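The Sponge Results

The rule in Bayu Saragih's lab was that a trial counted only if somebody wrote it down before the arm moved again. He had made the rule himself, in December, after losing a week of work to a spreadsheet that saved itself over another spreadsheet. By summer he no longer enjoyed it.

The lab was the upper floor of a former curtain shop in Mostenden. The university paid the rent and Joltinitz paid for the arms. In return Joltinitz wanted a number, which was how often a gripper trained on one kind of sponge could pick up another kind it had not met. They called this transfer. Bayu called it the sponge number, and after a while so did they.

He had 2798 trials in the log. The method was simple enough to explain to his mother, and he had done so. One group of demonstrations used a single sponge, always the same one, grasped from every angle he could think of. The other group used a lot of sponges, each grasped only a few times. Both groups were the same size. Each policy was then tested on sponges neither had seen, 50 attempts at a time, with the starting position drawn from a list.

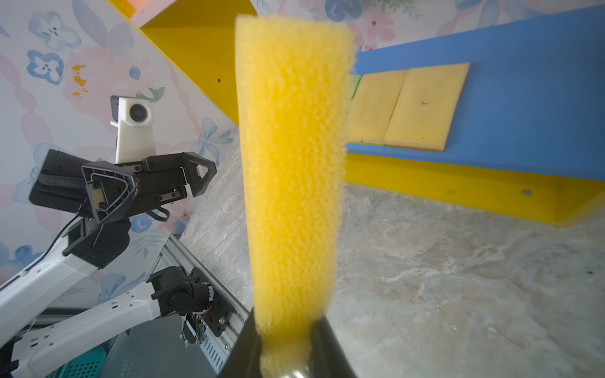 Edeltraud Hellwig came in at four with her coat still on. She was the second reader on the paper and had driven over from the Lenz building, where the statistics people were.

"I've read the draft," she said. "You say variety wins."

"It does win."

"By 16 points."

"Yes."

She sat down on the stool by the window and took out the printed pages. She had marked them in pencil, not heavily. Bayu had learnt to be more afraid of the light marking.

"Who chose the grasp height?" she asked.

"I did. Everybody grips low. The sponge stands up and the fingers close near the base."

"In both groups?"

He began to say yes and then opened the log. It took a while to load. The fan in the corner turned to face them and turned away again.

"In the variety group it's low every time," he said. "In the other one it moves about. I wanted to give it something to learn from. If there was only one sponge, I thought the grasp should change."

"So you changed two things."

"I changed two things."

Edeltraud put a small tick against something on the page. Outside a delivery van was trying to turn round in the yard, and they both listened to it until it had finished.

"It might not matter," she said. "It might be all of the 16 points, or none."

"Joltinitz have already put it on a slide."

"Then they can take it off a slide."

He made tea, mainly to be doing something. The kettle had come from the curtain shop and so had the mugs, which said Olletti on the side, a name none of the shop's old customers could explain to him. When he came back she had taken her coat off and was reading the log on his screen, scrolling slowly with one finger.

"You write very good notes," she said.

"It's a rule."

"Trial 90. 'Slipped, my fault, put it down crooked.' You counted it as a failure for the arm."

"The arm was the one that dropped it."

She nodded as if this was a reasonable answer.

They worked out what a fair repeat would look like. There would be four groups instead of two. One sponge gripped low, one sponge gripped all over, many sponges gripped low, many sponges gripped all over. The test set would stay as it was. Bayu wrote this on the back of her last page and drew a box round it, and then he worked out how long it would take and wrote that underneath, smaller.

"That's past the deadline," he said.

"There's another deadline after it. There always is." 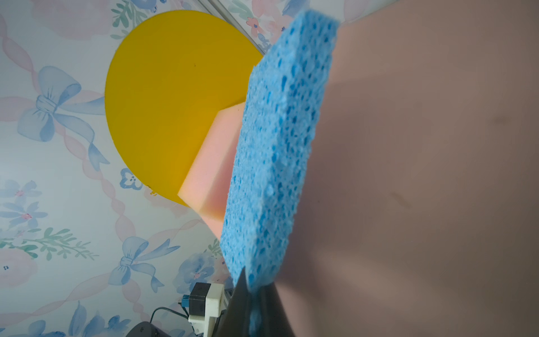 He started on the Sunday, with the building to himself. He wrote 2 Aug 2026 at the top of a new log and set up the first group. Low grasps only, as agreed. The blue sponge stood a little tilted in the gripper, held at its lower end, with the pink one lying behind it against the yellow disk on the wall. He typed the line for the trial and read it through before he let anything move.

The wallpaper had been his idea. The policy was meant to cope with a busy background, and the shop had left rolls of it in the cellar, bows and ribbons and little flowers. He had stopped seeing it months ago. Now, with nothing else to look at between trials, he found he knew where every bow was.

At midday his phone went. It was the man from Joltinitz, who was sorry to ring at the weekend and wondered whether the number was final.

"No," Bayu said. "There's a fault in the comparison. I varied the grasp as well as the sponge."

There was a pause on the line. He could hear a child and a lawnmower.

"Is it a big fault?"

"I don't know yet. I'll know when the other groups are done."

"But it'll still be a good number?"

"It'll be the right way of getting one," Bayu said. He was sorry for the man, who only wanted to go back out to his garden. "Take the slide down for now. I'll write to you properly tomorrow."

He put the phone in the drawer and looked at the log. The cursor was waiting at the end of the line. He had left the result blank, as he was supposed to — the line first, then the arm, then the result. He pressed the key and folded his hands in his lap.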